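2019-03-15

I played the Friday draft at Skellesow tonight and went 3-0 with green-black, so I'm writing it down before I forget the picks. The set was Lamow, which I've drafted maybe a dozen times since it came out in December, mostly badly.

First pick was a removal spell. Second and third were also black, and then green started coming late, including a big trampler at seventh pick that should have been gone. I ended up with five removal spells and a decent top end. My two-drops were poor. I ran 16 lands and one mana creature, and I'd do the same again.

Round one was quick. My opponent was on three colors and got stuck on two lands in both games. Round two was against Sandra Mottram, who had blue-white flyers and beat me badly in game one. I boarded in both reach creatures and took out the slow sorcery. Game two I stabilized at 5 life. In game three she kept a hand with no early plays, and I had killed her first two flyers by the time she could cast anything bigger.
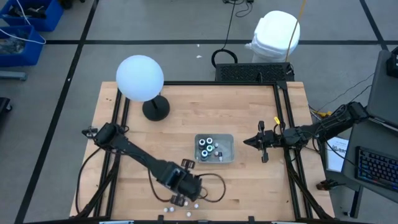 Should you main deck reach creatures in this set?

One is fine in any green deck, and the second should stay in the sideboard until you see flyers across the table.

Round three was for the packs. He was red-white and very fast. I lost game one on turn six with two cards I couldn't cast. In game two I was on the draw and blocked with everything, traded down, and won with the trampler. Game three went long. He attacked with his whole team when I was tapped low, but I still had the one-mana trick, and after blocks he had a single creature left. He conceded two turns later.

That puts my rating at 2,566 on the Etdale ladder, up from last month. I opened my prize packs and got nothing worth sleeving apart from a Hapeta foil, card 553, that I already have a regular copy of. I'll trade it next week if anyone needs one.

Decklist to follow once I've typed it up.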